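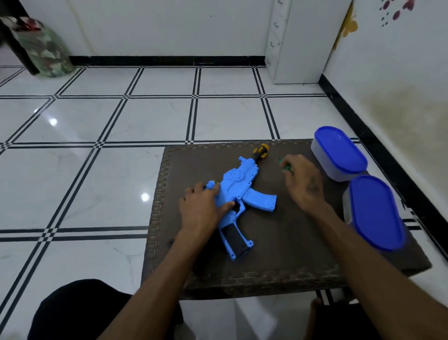 3.2 Where the noise comes from

Complaints about household noise are usually written as if the noise had one owner. In the Dovcombe diaries it had several, and most of them were the floor. Of the 689 entries our households made during the study, the largest share named an upstairs room with a hard surface, and the word used most often was "dropping", followed at some distance by "dragging". What was being dropped was harder to establish. People living below are confident about this (bowling balls are a favourite) and people living above are vague. Visits to the flats suggested smaller culprits. Figure 3 shows a typical one: a light blue plastic toy gun, with a small green part held beside it, on a mat laid over glossy white tile. Items of this size do not sound like much in the room where they land, and the parents we spoke to had stopped hearing them altogether. The diaries from the floor below suggest that this gift is not shared.

Figure 3. Toy on a dark brown mat over a tiled floor.

We had expected footsteps to lead the list, as they do in most of the older surveys, and we had designed the diary sheet accordingly, with a generous box for footsteps and a mean little line marked "other". Respondents wrote in the margin, on the back and in one case on a separate envelope, stapled. The sheet was redrawn in April, after which the entries became longer and rather less polite. Entries made before and after the change are kept apart in Table 4 and should not be added together, tempting though the total is.

Buildings mattered less than we had hoped. Laltska Court and Costigan House went up within a few years of each other, have the same concrete slab between storeys and were, to judge by the drawings, the work of somebody with one idea. Costigan nevertheless produced 215 entries and Laltska a good many fewer. The obvious explanation is carpet. Laltska kept its fitted carpets when the kitchens were renewed, whereas Costigan tiled its living rooms in the same round of works, a decision praised at the time for being easy to clean. It is easy to clean. It also passes a short, sharp knock into the slab with very little loss, and the flat below receives the benefit.

Mats and rugs help, though less than their owners believe. A thin mat takes the edge off the impact of whatever lands on it and does nothing for whatever rolls off. Households in Costigan who told us that they "always" used a mat for play were no less likely to appear in their neighbours' diaries than those who said they never did. We would not read too much into this. "Always" is a word people use to researchers, and the mats we saw on our visits covered a modest part of the room.

Time of day did most of the remaining work. A knock at four in the afternoon was rarely written down at all, while the same knock after nine in the evening earned a line, an underlining and now and then a theory about the upstairs family's character. Respondents who worked nights reversed the pattern, as one would expect, and were among our most thorough diarists. In Lidarby Street, where 19 households took part, two of them accounted for more than half of the entries, and these two lived one above the other. Each complained about the other. We left both in the sample, after some discussion, on the grounds that they were at least consistent.

One further point concerns level. It is often assumed that annoyance rises with loudness, and that a quieter building will be a happier one. Our meter readings give this only weak support. The loudest events recorded in the flats below were doors, and doors were hardly mentioned. A door is over at once and has a reason. Small objects on a hard floor are quiet, irregular and unexplained, and it is the waiting for the next one that diarists describe, often at length and sometimes at three in the morning. We return to irregularity in Section 4, where the readings are set against the diaries hour by hour, and where the limits of a meter left on top of somebody's wardrobe are also considered.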